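Flovley – Questions I Get Asked a Lot

Hi, I'm Bogdan Baran, and I refinish wood floors. I answer these questions on the phone most evenings, so I finally typed them up!

Can I stay in the house while you work?

Usually, yes, if you can live without the room for a few days. I hang plastic over the doorways and the sander has its own vacuum, but some dust always sneaks out (cover your toaster, trust me). If I'm doing the hallway to your only bathroom, please go stay with your sister.

Do you do small jobs?

I do! My minimum is $300, and that covers a closet or a small entry. Bigger rooms I have to come and see.

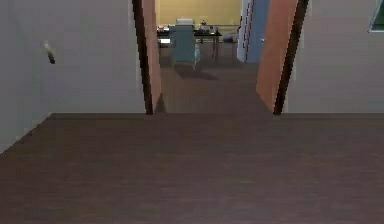 What do I need to move?

Everything, including curtains that touch the floor. I can shift furniture for you if you tell me ahead of time, but I don't move pianos or fish tanks. I did a fish tank once for a very nice man and I'm still sorry.

Will a dark stain show scratches?

More than a natural finish will, yes. It shows dog hair and crumbs too. I still love a dark floor – just go for satin over gloss and you'll be a lot happier with it.

How soon can I put furniture back?

Socks only for the first day. Light pieces can go back after three days, with felt pads on every leg, please. Rugs have to wait two full weeks, and I know that's the part everybody hates. 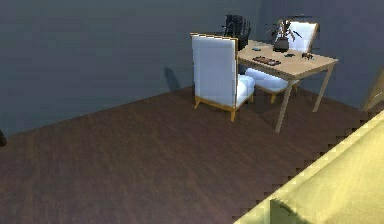 Do you take a deposit?

Yes, 15 percent when we pick a date. You get it back if you cancel a week ahead.

When is your next opening?

September, at the moment. If you're in a hurry, call Bartosz Jakubowski at Pawlak. He trained me and he's very good, just don't tell him I said so.

Last updated July 11, 2023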